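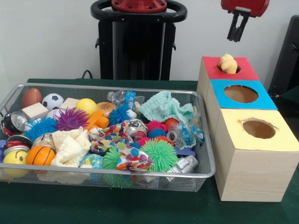

Frøydis Viklund bleibt dabei: Ein Kinderzimmer wird nie fertig aufgeräumt, es wird nur zwischendurch etwas leiser. Mit diesem Satz im Rücken bringt das Haus Clolline im September seine Sortierreihe Trillholm in den Handel - bunte Kästen mit rundem oder ovalem Loch, durch das Bälle, Stofftiere und alles übrige verschwinden sollen, was sonst nachts unter nackten Füßen liegt.

Der Gedanke ist schlicht. Der große Korb, in den abends alles hineingeworfen wird, bleibt stehen. Niemand bei Clolline glaubt ernsthaft, dass er sich abschaffen ließe. Er bekommt aber Nachbarn: Kästen in Rot, Blau, Gelb oder Pink, nebeneinander aufgereiht oder zum Turm gestapelt. Was ein Kind in welchen Kasten steckt, entscheidet es selbst. Eine Sortieranleitung liegt nicht bei. Die Entwicklungsabteilung hatte eine geschrieben, sie umfasste 21 Seiten und wurde von den Testfamilien vor allem als Malpapier geschätzt.

"Wir haben lange überlegt, ob der Baseball zum Fußball gehört oder zu den Dingen, die man nicht auf den Zeh bekommen möchte", sagt Ville Heinonen, Produktleiter der Reihe. "Die Kinder fanden die Frage albern. Bei ihnen lag er beim Hamburgerbrötchen."

Erprobt wurde Trillholm in 93 Haushalten, dazu in der Kindertagesstätte Huttunen. Dort hielt sich die Begeisterung der Erwachsenen anfangs in Grenzen, die der Kinder galt zunächst dem Ausräumen. Nach neun Wochen wurde auch eingeräumt, an guten Tagen sogar vor dem Abholen. Stachelbälle mit weichen Fransen erwiesen sich als die beliebtesten Bewohner, Holzklötze wurden eher geduldet.

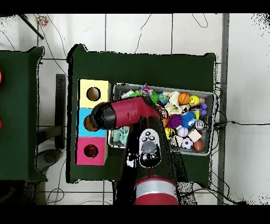

Muss man die Kästen stapeln? Das bleibt jedem überlassen, in der Reihe nebeneinander erfüllen sie denselben Zweck und fallen seltener um.

Die erste Auflage umfasst 1000 Sets und ist über den Fachhandel sowie im Clolline-Werksverkauf erhältlich. Ein Begleitheft mit dem Titel "Hindside - Ordnung im Nachhinein" erscheint gleichzeitig und ist erfreulich dünn.

Kontakt: Clolline, Pressestelle, Pirjo Kallio. Abdruck honorarfrei, Belegexemplar erbeten. © Clolline. Nach oben

Kommentare

Reijo Jääskeläinen: Bei uns steckt seit dem ersten Abend die Fernbedienung drin. Gibt es ein Loch, durch das nur Spielzeug passt?

Paavo L.: Die 21 Seiten hätte ich gern. Zum Malen.

Oma_im_Norden: Früher hatten wir eine Kiste. Die war auch immer voll. Den gelben Kasten nehme ich trotzdem, falls man ihn einzeln bekommt.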